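The Night Shift at Vainio

Minttu Tikkanen had been told the arm would be finished by supper, and she had believed it, the way you believe a cousin who says he is just around the corner.
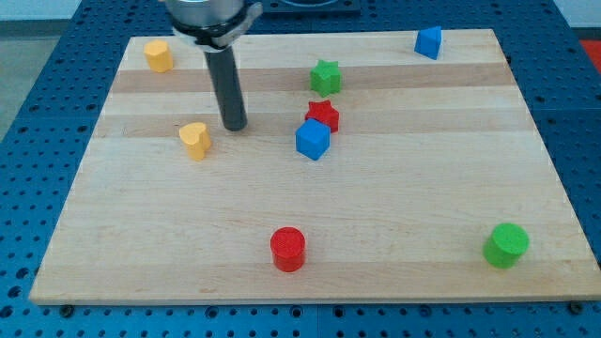

The arm over its board, with the heart close by.

It was November, and the lab at Vainio smelled of coffee and floor wax. The job was simple enough for a child. The arm was given the name of a block, and it had to slide that block across the board with its one long finger, gently, and stop. It had done this 954 times without so much as a scratch. Then, on the next try, it was asked for the yellow heart and it simply kept coming down.

There was a crunch, a small one, like somebody stepping on a snail. Minttu hit the stop button so hard that she hurt her wrist.

"Well," said old Tekle Admasu, who had come over from the next bench with his sandwich still in his hand, "that's a new noise."

They looked at the dent in the maple together for a while – it was no bigger than a lentil – and then they got out the logbook, the paper one, which Tekle kept up out of pure stubbornness and a fondness for good pens. He read backward, licking his thumb at every page, and stopped at an entry in Sointu Harju's round handwriting. New tip fitted, it said. Three millimeters longer than the old one.

"And did anyone tell the arm?" Tekle asked.

Minttu looked in the settings. The arm still believed it had its old finger, poor thing, and it had been skimming the wood by a hair all afternoon, until a touch of drift used up the hair.

She typed in the new length and set the floor limit higher, and Tekle moved his stool well back behind the yellow line and made her move hers too. Then she asked for the heart again, very politely, out loud, though it couldn't hear her.

The finger came down, slower now, and stopped above the wood. Tekle took a bite of his sandwich. Minttu kept her sore hand on the button until the heart began to slide.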